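Storing leftover wood stain – tins or jars?

Plendbridge Forum > Workshop and Shed

jotwood31
Got half a tin of Donon oil left after doing the fence. Decant it or leave it?

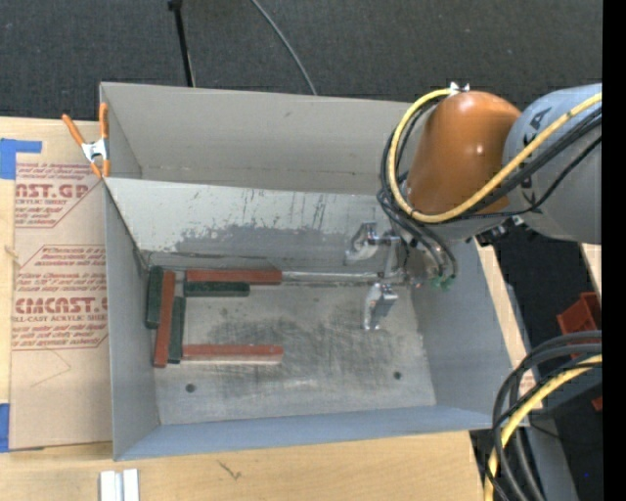

Grey metal bin on my bench, red and green blocks in it

geddes_lane
Jars. Fill to the top, less air. Mine kept from November to spring.

mossyback
Disagree. Leave it in the tin and tap the lid down properly. Glass lets light in.

geddes_lane
Not in a dark cupboard it doesn't.

jotwood31
It's only some 700 ml. Will try a jar – shed gets cold though.

mossyback
Then keep it indoors.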